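Reserved matters after a written resolution

September 2023
Posted by Dissanayake 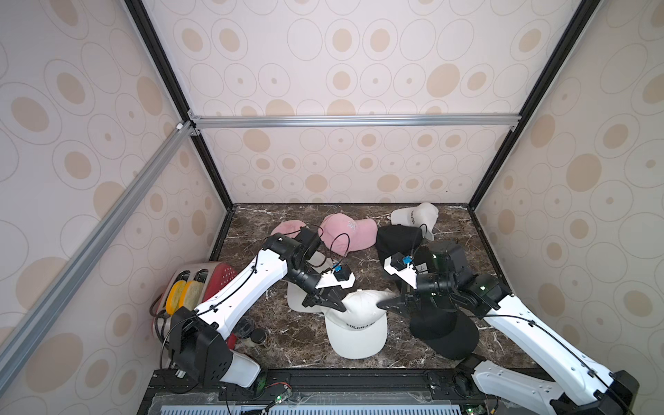

Does a written resolution need the consent of a minority holder when the articles list the matter as reserved? The consent is needed, and it has to be in place before the resolution takes effect.

In August I reread the articles of Rendden, a private company with 400 shares. Bumier holds 40 of them. Article 12 reserves any new issue above 100 shares. The board proposed 187 and circulated the resolution without asking Bumier. A majority signed. In my view the allotment is open to challenge.

Comments

Flasau: Does later consent cure it?

Dissanayake: It may, if the articles allow ratification. These are silent.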